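Sortieren als Dienstleistung. Braucht man das?

Vorweg, ich bin kein Gegner von Robotern. Im Gegenteil, ich hätte gern einen, der mir die Werkstatt aufräumt. Aber was die Firma Hamann jetzt unter dem Namen Amar anbietet, da muss ich mal ein paar Sätze loswerden. Schnell getippt, bitte Nachsicht.

Also. Das Angebot: zwei Arme, eine Arbeitsfläche, Behälter, dazu ein Servicevertrag. Man kauft nicht, man mietet. Laufzeit mindestens 13 Monate, warum auch immer 13. Zielgruppe laut Prospekt: Kitas, Spielzeugverleih, kleine Werkstätten, alle die Kleinteile haben und keine Zeit. Klingt erstmal gut. Hab mir das in Tarkumham vorführen lassen, im Juli, bei der Hitze.

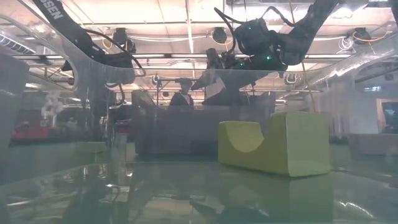 Mein erster Punkt ist der Preis. Oder eher, dass es keinen gibt. "Individuell nach Bedarf" steht da. Wer so was schreibt, will erst wissen, was man hat, und nimmt dann das. Kenne ich von der Heizungswartung. Eine Liste mit Zahlen, eine Seite, mehr will ich gar nicht. Nestell, die Konkurrenz, schafft das schließlich auch. Teurer vermutlich, aber man weiß wenigstens woran man ist.

Zweiter Punkt, das Einrichten. Im Prospekt heißt es "sofort einsatzbereit". Im Kleingedruckten dann: Einweisung nach Terminvergabe, bis zu 48 Stunden Anpassung pro neuem Teilesatz. Pro Teilesatz! Wer einen Spielzeugverleih hat, der hat nicht einen Teilesatz, der hat einen ganzen Keller voll. Bauklötze, Schienen, Puppengeschirr, und zu jedem Satz fehlt was. Bis das alles angepasst ist, bin ich in Rente. Und zahlt man die Anpassung extra? Auf meine Frage kam ein "kommt drauf an". Aha.

Was ich gut finde, damit es nicht heißt, ich mecker nur: die Idee, mit einfachen Sachen anzufangen. Holzklötze, Würfel, eine Scheibe, je Farbe ein Behälter. Das versteht jeder, auch die Leiterin einer Kita, die mit Technik nichts am Hut hat. Man sieht sofort, was gemeint ist, wenn Blau zu Blau soll und Gelb zu Gelb. Keine Folien, kein Geschwafel von Industrie 4.0 und so weiter. Da haben sie bei Hamann begriffen, wem sie was verkaufen wollen.
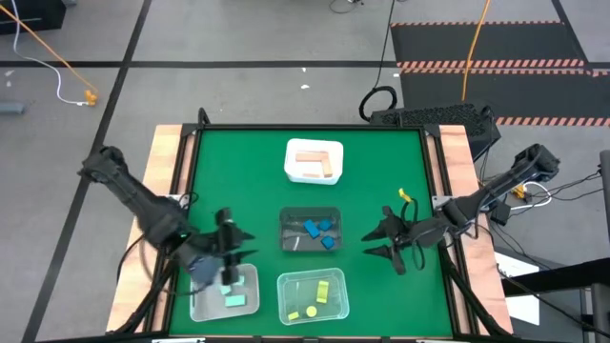
Nur, und das ist mein eigentliches Problem: der Platz. Zwei Arme brauchen einen festen Tisch, dann die Kabel, dann der Rechner, dann Abstand drumherum, damit keiner reinläuft. In einer Kita! Wo die Garderobe schon im Flur hängt und der Putzwagen auf dem Klo steht. Der Prospekt redet von "kompakt". Kompakt ist ein Toaster.

Und dann die Frage, die mir keiner beantworten wollte: wer haftet, wenn ein Kind hinfasst? Not-Aus gibts, steht im Vertrag. Aufsicht "durch den Mieter", steht auch im Vertrag. Heisst auf deutsch, es muss jemand danebenstehen. Und wenn eh jemand danebensteht, kann der auch gleich sortieren. Geht schneller und braucht keinen Strom.

Für die kleine Werkstatt sehe ich das etwas anders. Immer gleiche Teile, ein abgeschlossener Raum, nachts laufen lassen, morgens sind die Kisten fertig. Das könnte sich rechnen. Könnte. Dafür müsste Hamann aber sagen, was es kostet, siehe oben, und die 13 Monate auf ein Probequartal runtersetzen. Dann würde ichs mir überlegen, ernsthaft. Auch den Teilesatz-Quatsch bitte pauschal, einmal zahlen und gut.

So wie es jetzt dasteht, unterschreib ich nicht. Den Kitas würd ich abraten, solange die Haftung nicht geklärt ist, und zwar schriftlich, nicht am Telefon. Wer bei Amar schon Mieter ist und andere Erfahrugen gemacht hat, gerne unten in die Kommentare. Vor allem interessiert mich, was ihr für die Anpassung gezahlt habt.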